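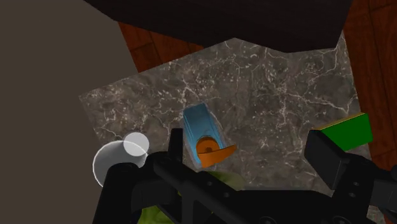
Wrist view from the simulated tabletop set, blue bottle between the open fingers.

I have spent most of the late summer collecting demonstrations in simulation for a pick-and-place policy, and the notes have piled up enough to be worth posting. The project is called Plistberg. The simulator wrapper is Katene, which I wrote two years ago for a different purpose and have regretted in small ways ever since.

The task is plain. A few household objects are dropped on a surface, a text instruction names one of them, and the arm has to pick it up and set it down somewhere else. I drive the arm by hand with a 3D mouse. Katene logs joint positions, gripper width, the instruction string and the wrist view at each step. An episode ends when I press a key, and a checker script compares the final object poses with the goal.

So far I have 215 episodes. Of those, 200 pass the checker. The other 15 are mostly my own errors: releasing too early, or pushing a neighbor off the surface on the way in. I keep the failures in a separate folder and don't train on them yet.

Transparent objects

The first batch had only solid-colored blocks, and the policy trained on it was good at solid-colored blocks. For the second batch I added bottles and vessels with see-through walls. These are harder for two reasons. The stone texture shows through the body, so the edge of the object is weak in places and strong in others. And the depth channel in Katene treats a transparent surface as if it were opaque, which no real depth sensor I have used will do. I turned depth off for the whole batch. Leaving it on would have taught the policy to rely on a signal that won't be there on hardware.

The blue bottle with the orange cap is a useful case. The cap is easy to find in color and the body less so, and an early checkpoint kept reaching for the cap. It would close on the cap, lift, and the bottle would swing and drop out. I recorded more episodes with the grasp placed on the body, fingers on either side of the long axis, and the habit faded after retraining. It did not go away completely.

Occlusion by the gripper

With the viewpoint on the wrist, the gripper covers a good part of the lower view at all times. Whatever sits under it is seen in slivers between the bars. I thought about rejecting starting layouts where an object was mostly hidden this way, and wrote the filter, and then took it out. The policy will meet those layouts at run time. What I do instead is begin each episode with a short look-around move before the approach, so there are at least a few steps in which the target is in clear view. The policy has no memory beyond 3 steps, so the benefit is limited. A longer history is on the list.

Surface textures

Katene picks a texture for the work surface and another for the floor at the start of each episode. Veined stone is the worst of the set. Pale cracks look a lot like the rim of a clear vessel, and I saw attention maps light up on a vein with nothing near it. I raised the share of stone surfaces in the mix and left the plain ones as they were.

Pace and bookkeeping

An episode takes me about 95 seconds including the reset. That is slow, and the reset is the larger part of it, as Katene reloads every mesh even when the object set has not changed. I know where the fix goes and haven't made it.

Instructions are typed before the episode starts. I used to type them after, and found that I was describing what I had done, including the mistakes, so the checker and the text agreed with each other and with nothing else. All of those episodes were thrown away. They are not in the count.

Files are stored in the Grellance format, one per episode, with the images compressed. The training loader comes from Cokel, which expects images in a fixed order and does not complain if they come in another one. I lost two evenings to that. There is now an assertion in the export script.

Next is the same object set with the arm base moved, as every episode so far shares one base pose and I don't trust the results to carry over. I plan to have that batch recorded by November, reset times permitting. The export script and the checker will go up in the repository once I have removed the hard-coded paths.

Posted September 2025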